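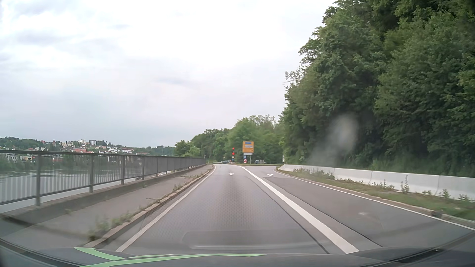

How long does a visit to the Draramance paper mill take? Allow two and a half hours from the gate to the shop, plus a short wait for safety shoes.

## Visit notes, Draramance mill, 12/19/25

The road to Tavis follows the river, with woods on the slope opposite. The mill is past the second weir, and visitor parking is behind the boiler house. Admission is by booking only, in groups of up to 33.

**Stock preparation.** Baled pulp goes into two pulpers at ground level. The older one, a De Bruijn unit, was running at low consistency during the visit. Cleaning and screening follow in a side room that is too loud for questions – save them for the corridor.

**Paper machine.** One Fourdrinier line, trimmed width 2,627 mm, making uncoated book paper at 300 meters per minute. The guide stopped us at the wet end, at the press section, and at the reel. The dryer hoods stay closed, so there is little to see between the last two. Breaks are logged on a whiteboard beside the control room. The board had three entries for the shift, all at the second press.

**Finishing.** Reels are slit and rewound, then wrapped by hand. A finished roll for the Jevemier contract was on the floor scale and read 747 kg. Sheeting was down for a blade change.

**Laboratory.** Basis weight, moisture, and tear strength are tested once per reel. Visitors can tear a strip on the old pendulum tester and keep the result slip.

The water treatment plant is not on the standard route. It can be added on request, but only before the end of January, when the walkway closes for repainting. The shop sells offcut pads and takes cards. The canteen closes at two.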